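Goranell Program, Work Package 3: Two-Arm Handling of Soft and Light Items
Progress report: site demonstration at Rindcombe
Prepared by Zsófia Jakab for Helmut Thiele, program manager
2018-09-17

1. Purpose

The grant agreement calls for one on-site demonstration before the second payment is released. The demonstration was held at the Rindcombe workshop and attended by Helmut Thiele and Gudrun Stüber for the funder, and by Dindo Dimaculangan for Chávez, the textile services partner. Arne Böttcher ran the station. Visitors saw the two-arm table in operation, then went through the session logs at the desk. The remainder of the morning was an open bench session with staff from the Gudska project, who had asked to see the control software.

2. Station and cloth work

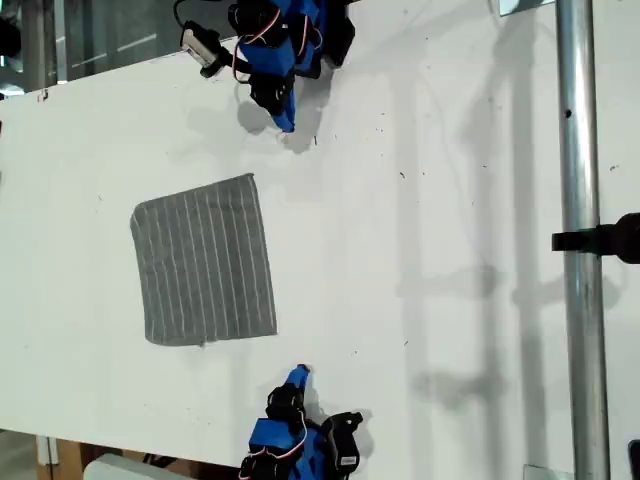 Reading time: 3 min

The station has two small arms facing each other across a white tabletop, with the cloth laid between them. Both arms use blue brackets and black servo motors. The wiring runs outside the links, and Mr. Dimaculangan asked whether it would survive daily use in a laundry. It would not in its present form. Enclosed cable routing is planned under Work Package 4 and has not been costed.

The cloth program starts from a flat item and ends with one fold. The log for the reporting period holds 836 cloth attempts, of which the last 93 were made with the revised grasp routine. The demonstration itself consisted of 14 attempts and was not scored, by agreement with the funder. Scored trials will follow the protocol in Annex B.

Two points came up during the cloth work:

Edge location. The routine assumes a straight edge between corners. Worn items have bowed edges, and the estimated corner position shifts as a result. A correction has been written and is under review.

Lighting. Shadows across the table change with the time of day. The routine tolerates this on light fabric but is less reliable on dark gray. Ms. Stüber asked that the scored trials include both. We agree — the item list has been amended.

3. Corner grasp

The grasp routine was changed in this period. The earlier version closed on the edge of the item wherever it was first found. The present version looks for a corner, gathers it, and lifts before the second arm moves. It was shown on microfiber toweling, where the looped pile makes the corner thicker and the required opening wider.

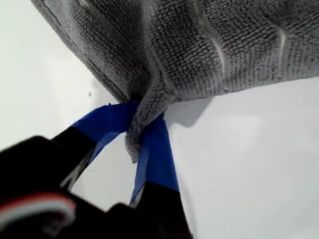

Figure 2. Corner of a gray microfiber towel held between taped fingertips.

The blue tape on the fingertips is a temporary contact surface. It is cheap and can be replaced at the bench in a few minutes, but it wrinkles, and the effective finger thickness then varies from one session to the next. Molded tips have been quoted by two suppliers. Mr. Böttcher recommends ordering a small batch before the scored trials begin, so that results are not tied to a part that will later be dropped. The cost can be met from the consumables line without a budget change.

Mr. Thiele asked whether grip force is measured. At present it is inferred from servo current only. The reading is adequate to detect a missed grasp but not a partial one, and partial grasps are the larger share of the faults still open.

4. Rigid item work

The second task was added at the request of Chávez, whose packing line handles light plastic tubes as well as linen. It uses the same arms with no change of fingers. One arm holds the upper end of a clear tube and the other holds the lower end, which requires the two controllers to agree on position throughout the move. Clear material is difficult for the depth estimate, and end positions are currently entered by hand. Removing that step is the main software goal for the next period.
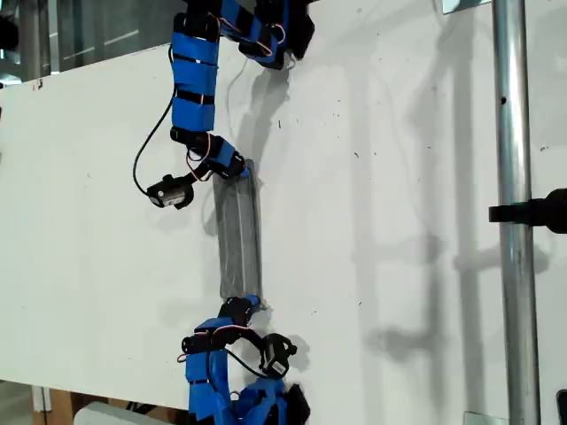 5. Actions and schedule

Order molded fingertips and repeat the corner grasp series with them. Owner: Arne Böttcher.

Supply worn linen in light and dark colors for the scored trials. Owner: Dindo Dimaculangan.

Confirm the scoring sheet in Annex B, including how a partial grasp is to be recorded. Owner: Gudrun Stüber.

Submit a cost estimate for enclosed cable routing — parts and labor listed separately. Owner: Zsófia Jakab.

Work Package 3 is on schedule except for the tube task, where the manual entry step was due to be removed before the visit. An extension of 3 weeks is requested for that item only. No additional funds are requested.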